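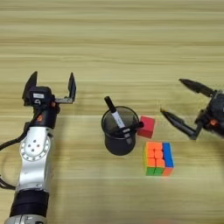
Fig. 1. Light wooden tabletop with the grain showing in pale stripes.

Tables and where people sit: my project on the Nilimstead library

I picked this topic because I spend far too much of my life in the library at Nilimstead and I've always wondered why some tables fill up by ten in the morning and others never do (the one by the lift is practically haunted). My tutor said that was a perfectly good question for a report, so off I went!

I started with a short questionnaire. I printed 200 copies, left them at the front desk and got 50 back, a bit less than I'd hoped for but enough to be going on with. I asked people where they liked to sit, how long they stayed and what put them off a table.

Noise came up a lot, as I expected. What I didn't expect was how much people care about the surface itself. Pale wood was the clear favourite, and 18 people wrote extra comments about dark tops, mostly that they feel gloomy and make your eyes tired under the strip lights. One person just wrote "cold elbows", and I think about that quite often now.

I also went over to the Hamdale branch for an afternoon to compare. They've got long shared tables there instead of small square ones, and people leave a gap of one chair between themselves and the next person until there's really no choice. I did exactly the same thing myself when I sat down to write my notes!

If I did it again I'd ask about plug sockets, which I completely forgot, and I'd hand the forms out myself. I'm hoping to go back to Hamdale in April, when the exam crowd arrives and the gaps have to close up.

Related reports
Bus shelters on the Nekanis road
Who uses the Hamdale reading room?
School dinners at Nilimstead: a survey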